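RETL 131: How Stores Work
Unit 3 handout — Shelf Space and Who Pays for It

Read before the lecture. The slides follow this order, more or less, until I get distracted.

3.1 The shelf as real estate

A store sells you shampoo, but it also sells Plorkura the right to have its shampoo at the height of your nose. The second business is quieter and in some categories pays better. The usual name for the payment is a slotting fee. Suppliers have other names for it, which you'll learn on placement.

Terms you need for the quiz:
Facing: one unit of a product visible at the front of the shelf. Four bottles side by side is four facings. Four bottles in a line going back is one facing and some optimism.
Planogram: the drawing that says what goes where. Head office believes in it deeply.
Gondola: the freestanding unit in the aisle. No singing.
Dead stock: things you own and would like not to.
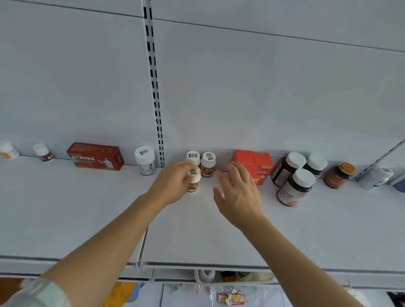 3.2 The Andance case

Andance ran a chain of pharmacies and let its biggest supplier, Umali, draw the planogram for the whole vitamin section. This arrangement is called category captaincy. Umali gave itself the middle shelves and put its main rival, Lusby, down by the floor, next to the foot powder. Sales of Umali went up. Sales of the category as a whole did not, and Andance took until October to notice that customers had been moved from one bottle to another at no benefit to the store.

Come to class with a position on two points. Should a captain ever draw its own shelf? And what should Andance have been measuring? "Everything" was a popular answer last year and earned no marks.

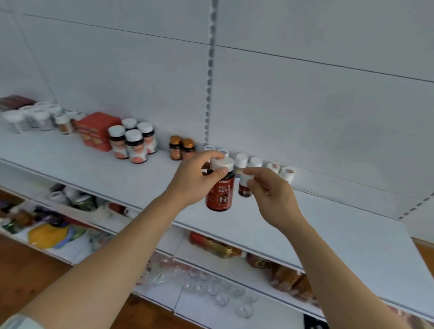 Packaging has to do its work before anyone reads it. A shopper gives a shelf a glance, and in that glance color does most of the talking, followed by one large shape, followed a long way back by words. The dark red bottle with PIETRICK on it is a fair specimen: the brand name is small and up near the shoulder, while the big white circle with "Fe" in it gets the room. Whoever laid out that label wanted you to see iron first and the maker second. Compare Lusby, whose label gives the company name half the front and leaves the contents to your imagination.

3.3 Keeping it tidy

Facing up means pulling stock to the front edge so the shelf looks full. It takes ages and customers undo it while you watch. It also hides low stock from whoever places the order, a point the Andance manual leaves out. If you have worked in a store you know all this already and may rest your eyes during slide 4.

For next time

Visit any store and sketch one bay, with facings marked. Ask before you stand there drawing — staff get nervous. Bring the sketch on paper. Phones will be out of battery, as they always are.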